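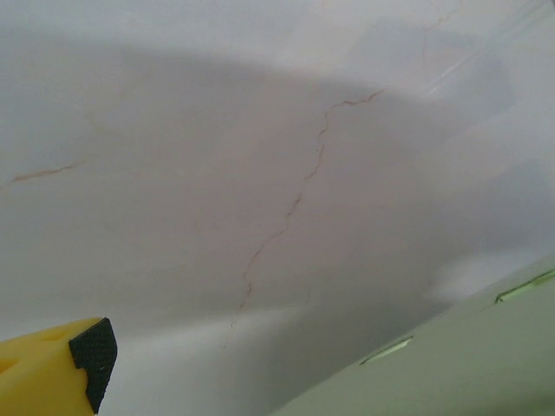
Clarkmont halts two-arm handling trials after drift fault

Mar 21, 2021

Clarkmont has suspended unattended running on its two-arm test cells after a slow position drift caused one arm to pull against the other while both held the same part. No one was hurt. The company said the fault was traced to the coordination software, Driltero, and that the arms themselves had passed inspection.

The fault appeared during a long endurance run of a lift, hold and lower routine. After 2,857 cycles, the commanded positions of the left and right grippers no longer matched. Each arm tried to correct its own error, and load built up in the wrist joints until a servo tripped on overcurrent. The part was dropped from a height of 8 centimeters.

According to the incident note, the overcurrent trip worked as designed but came too late. The limit had been set for a single arm moving freely. With two arms closed on one rigid object, the joints can carry a high load for some time before either controller reads it as abnormal. The trip was logged 40 seconds after the mismatch first exceeded tolerance.

A second problem was found in the stop sequence. When one arm trips, Driltero is meant to freeze its partner. In this case the partner kept its last command and continued upward for a short distance – enough to twist the part out of the tripped gripper. Clarkmont rates this as the more serious of the two findings.
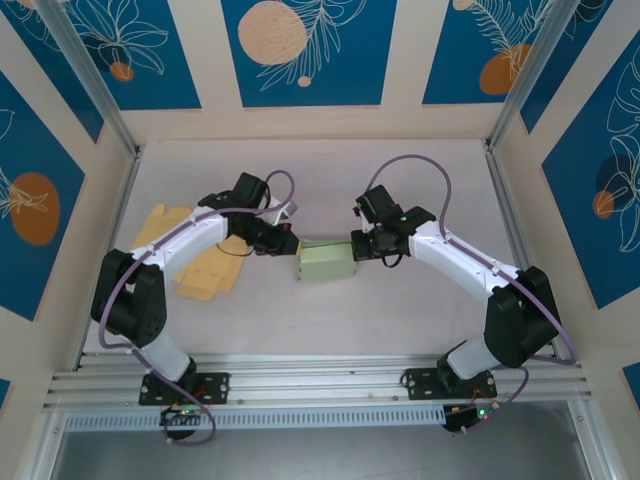
Supervised trials continue at reduced speed under a temporary procedure. The test routine is unchanged in outline: two arms on a shared rail take a light part by its ends and hold it level between them. The pale green box now in use has one gripper on its left end and the other on its right, an arrangement in which any disagreement between the arms goes straight into the part and the wrists. Speed is capped at 60 percent of the normal setting, and an operator must remain within reach of the stop button.

Okarer, which supplies the joint controllers, has issued a firmware change that compares load readings across both arms and stops the pair together if they diverge. It is being tested on one cell. Cells running the older Fang controller cannot accept the update and will stay switched off until replacement boards are fitted.

Clarkmont expects to decide on a return to unattended running in September. Users of Driltero with paired arms are advised to lower their current limits and to home both arms again at the start of each shift.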